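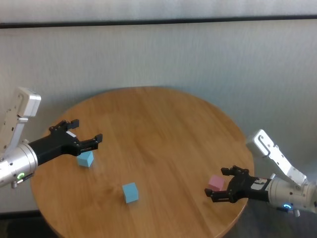 **Ticket 1508: Veloso sync keeps duplicating my calendar entries**

Hi again! Reopening this one, sorry. I know it got marked as solved in August, and for a while it was, but the duplicates are back and they've brought friends.

Quick recap for whoever picks this up. I use Veloso on my laptop and my phone, and both talk to a shared Brusent calendar. Every time I edit a repeating event on the phone, the laptop makes a second copy of it. The dentist reminder alone now shows up 27 times (my teeth are fine, thanks).

What I've tried so far:

- Signed out of both devices and back in, phone first. No change.
- Turned off background sync on the phone. The copies stopped, but so did everything else, so I missed a call.
- Cleared the local cache on the laptop. It took over an hour to rebuild, and the copies came right back with it.
- Removed the Prelletti add-on, which somebody on the forum blamed for everything. Nope.

**Update, 4:40 pm**

Okay, I think I'm getting somewhere! I went into the account page on the laptop and found 2 connections to the same Brusent calendar, one under my old email and one under my new one. I switched emails over the summer and figured the old connection would go away by itself. It's still listed as active, and the "Disconnect" button is grayed out (I tried it in another browser too, same thing).

I made a test event called "soup" and edited it on the phone. Got two soups. Then I paused the old connection, which it does let me do, and made "soup again." Just the one this time, and it stayed that way after three edits.

So could you please remove the old connection from your end? I'd also love a way to delete the copies in bulk. The Vindard export tool looks like it could do it, but the help page says it drops the notes on every event, and I keep door codes in there.

I'm leaving the old connection paused for now and I've exported a backup. The log from the phone is attached. Email is better than phone for me, mornings especially.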